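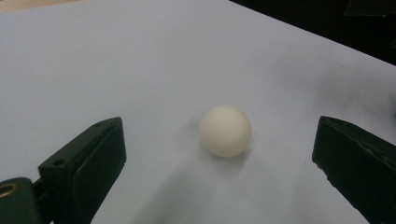
A thread on the ceasefire talks for the Illberg valley, as I have followed them since June. I write in my second language, so please forgive the stiff sentences.

First the basics. The government and the northern front have been meeting on and off for most of a year. The talks are about three things: who controls the road over the pass, what happens with the prisoners, and who will police the valley towns afterwards.

The road is the hardest point and it gets the least attention in the foreign papers. Whoever holds the road holds the flour price in Illberg. My aunt has bought flour there all her life and she can tell you who is winning from the price of one sack.

The government wants joint checkpoints. The front says it will accept joint checkpoints only if the officers come from the valley. Both sides say "joint" and they do not mean the same thing by it.

Now the prisoners. The front gave a list of 250 names. The ministry answered with a list of its own, which was shorter, and many names did not match. Some of this is only spelling. Our names are written in two alphabets and every clerk has his own habits.

I have seen one page of the first list. A cousin of my neighbour is on it twice, with two different birth years. Her family does not know if this is good news or bad news.

The delegation from the capital is led by Tyson Cloutier. He was a trade lawyer before, and he speaks like one. People here complain that he is cold. I do not mind it very much. The last one was warm and promised us everything, and we had shelling again in the spring.

On the other side it is less clear who decides. The man who signs the papers is not always the man who commands in the hills. In the second round the front agreed to open the road for 14 days, and it was open for nine.

Each side blamed the other for the end of it. I have read both statements carefully and they agree on the hour and the place and on nothing else.

A word on Wudodley, because several of you asked. It is the village where the talks are held, on the far side of the border, in an old agricultural college. Neither party wanted it. It was chosen because both could drive there without crossing the other's ground.

There is one hotel and it is full of drivers and translators. The journalists sleep in the next town. This is why so much reporting comes late in the evening and why much of it is the same sentence from the same spokesman.

Who was not invited: the valley council. It is an elected body, whatever you think of the election, and it learned of the last round from the radio. It sent a letter asking for 2 seats as observers. There has been no reply that I know of.

I think this is a serious mistake. The police question cannot be settled without the council. These are the people who will have to open the door when the new officers come and ask for an office and a telephone.

Those who follow this from abroad should look at the MacLeod paper on the pass, the one from the winter. It is long and a little dry, but the part on the lorry drivers is the best thing written on the matter. I disagree with its last chapter – more on that another time.

About the people who left. Roughly 3000 are still in the camps on the lower river. The draft says they may return "when conditions allow". I asked a lawyer what conditions are meant, and she said that the draft does not have a definition. It has a place where a definition will be put.

Several families have gone back already, without waiting. They go to look at the roof and plant something, and then they come down again before dark.

Correction to a post above: I wrote that the ministry's list was an answer to the front's list. A reader tells me it was prepared before, and only handed over after. Thank you, I have checked and she is right.

Someone asks about the Provix rumour, that the company will be given the contract for the checkpoints. I have found no paper that says so. I have found four people who heard it from each other. Please do not quote me as a source for it.

What I will watch in the next round: if the council gets its answer, if the two lists become one list, and if the word "joint" gets a longer explanation in the text.

The next round has no date yet. The spokesman said "soon", and he said the same last month. I will add to this thread when there is something to add.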